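### 4.2 What went wrong with the slippers

I'll be upfront – I thought the slipper task would be the easy one. We'd already run 3,000 grasps on boxes and mugs without much drama, and a slipper is light, soft and hard to break. Nantana Inthanon warned me about the cables before we started and I nodded along and changed nothing.

The fault showed up as a wrist stall on the right arm. Out of 300 trials at the rack, 108 ended in one, nearly always while the arm was stretched well forward. The controller (we call it Kotari) would see the motor current climb, decide the hand had hit something solid, and freeze with the fingers shut. Sometimes the slipper stayed put in the hand, sometimes it got flung. One went clean over the rack and we spent ages looking for it.
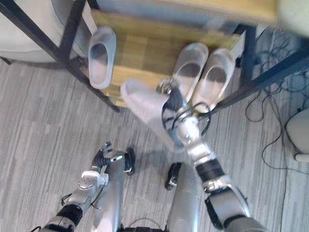
**Figure 3.** Head-camera view of a trial at the shoe rack. The right hand grips one slipper in front of the wooden shelf, with three more on the shelf.

My first guess was the shelf edge. The slipper gets lifted very close to it, so I figured the toe was catching and the force readings were fair enough. We raised the lift path, ran the whole lot again, and got pretty much the same behaviour. That was a grumpy afternoon.

Nantana then went through the logs and noticed the current started rising before the fingers had even closed. The cables running along the forearm were pulling tight as the elbow straightened, and Kotari read the drag as contact. We re-routed them with more slack at the wrist and dropped the fixed current limit for one that depends on arm pose. I still don't love the freeze response – holding a grip at full reach heats the motors, and anyone stepping in to free the slipper has a hand right beside a live joint. For now we hit the stop button first, every time.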